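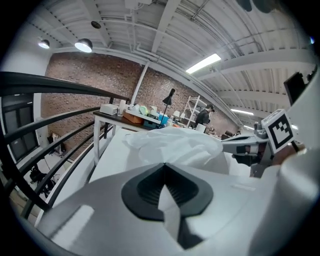

Upstairs bench, bag on the white top, crowded table behind. August.

Second go at the landing today. I started around 14:00 meaning to spend half an hour on it and of course it ate the afternoon. The plan Dalibor and I agreed on was simple enough: everything small goes into clear bags, bags go on the white shelving at the back, and the brown-topped table goes back to being a table you can put your elbows on. Ha.

Bags first. We got a pack of 600 from Olstead and I have to say I don't love them. They're thin, they cling to each other, and they crumple the second you put them down, so half the time I'm hunting for the opening. Fine for washers and felt pads, hopeless for anything with a corner. I poked through two of them with the Tawhiri brackets before I gave up and double bagged. Ebony says the Custent ones are stiffer and stand up by themselves while you fill them (which would be a dream!), so I've put a small pack on the order list.

Also learned: don't pile anything light near the railing. One bag of foam offcuts went through the gap and down to the lower floor, and I had to go all the way round to fetch it. Work from the wall side from now on.

The table I mostly left alone. The orange box and the teal one both need going through properly and I'd rather do that with Dalibor, half of it is left over from the Plirkari job and I don't know what he wants to keep. Please don't tip them together, whoever gets there first. The white box at the end can stay put for now. Desk lamp stays too, I like it there, it's the only decent light for reading part numbers once it gets dull outside.

Labels: I'm carrying on from 124, pencil on masking tape, tape on the outside of the bag. Marker smeared last time.

Still to do:
shelf order, biggest things low down
ask Ebony about a shallow tray for the white bench
find the lid for the round green thing, if it ever had one
sweep downstairs under the railing, foam crumbs everywhere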